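How does a robot know what to do next?

Have you ever tried to lift something big and awkward with a friend? You probably said "ready, steady, go!" so that you both moved together. Two robot arms can't shout to each other, so they need a program to do it for them.

At the Prunovdale workshop that program is called Evon. It's a long list of instructions, and it runs over and over again, 200 times every second! Each time round, Evon asks three things. Where is the object? Where are my arms? Where should they go now?

A suitcase makes a brilliant puzzle. It's hard and ribbed, its corners are round, and it has wheels that could roll. Evon has to pick a spot for each gripper — one arm on the left, one on the right — and plan a path so the arms never bump into each other. 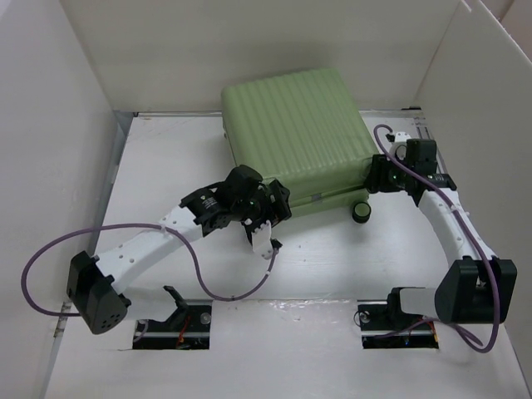
What is a plan made of?

Numbers, lots of them! Every joint in an arm can turn, and the program gives each one an angle. Evon might tell one joint to turn to 30 degrees and another to 83. Change just one of those numbers and the gripper ends up somewhere else.

Try it yourself

Put a shoebox on the floor. Close your eyes and ask a friend to guide your hands to it, using only "left", "right", "forward", "back" and "stop". Can you touch it in 11 instructions or fewer?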